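Clearing the back office – our group project report

So by the time we got to the second half of term our group (me, Solange Chauvin, Stela Bratu and Han-gyeol Oh) had changed topic twice, and Ms Mulder was getting a bit short with us. What we settled on in the end was packing and sorting in a small office. It sounds dull, I know! But we'd all moved house at some point and all done it badly, and Stela had a contact at Clarnance who was happy to let us work in one of their offices as long as we didn't get in the way.

The question we wrote down was: does it help to sort small boxed things by size before you sort them by what they are? Solange was sure it would. I was sure it wouldn't, so that was a good start.

We had 3 sessions. In the first one we mostly talked and ate Han-gyeol's biscuits, but we did agree on the rules. Everything goes across a desk before it goes anywhere else, one item at a time, and you say out loud which group you think it belongs to. No putting things down on the floor "for a minute", because that's how you end up with a second pile.

The second session is the one I liked best. We went with size first, long boxes at one end and squarish ones at the other, and it went along quite nicely until we got to the ones that were neither.
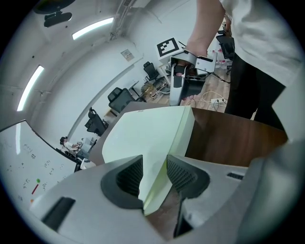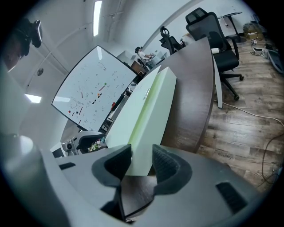

The pale green ones caused the most arguing. Stela wanted colour as its own group, and I have to admit it's the first thing your eye goes to, well before length. Solange said colour tells you nothing about whether a thing will fit on a shelf, and she's right, but you do find it again faster. We wrote both opinions on the sheet and moved on – there was a lot of desk still to get through.

For the third session we swapped to sorting by what things were. This was slower at the start, as you have to stop and read every label, and some of the labels are tiny. Once we knew what we had, though, it got much quicker, and putting things away afterwards was easy. Size first gave us very tidy rows and then a second round of sorting that none of us had planned for.

Things we'd change: a bigger desk, a proper spot for the odds and ends, and one person doing all the writing (we had two sheets going and they don't match in places, sorry). Han-gyeol also reckons we should have had someone from outside the group try to find 8 items afterwards, which would have been a much better test than us saying it felt tidy. Ms Mulder has the sheets if anyone from next year's group wants to borrow them.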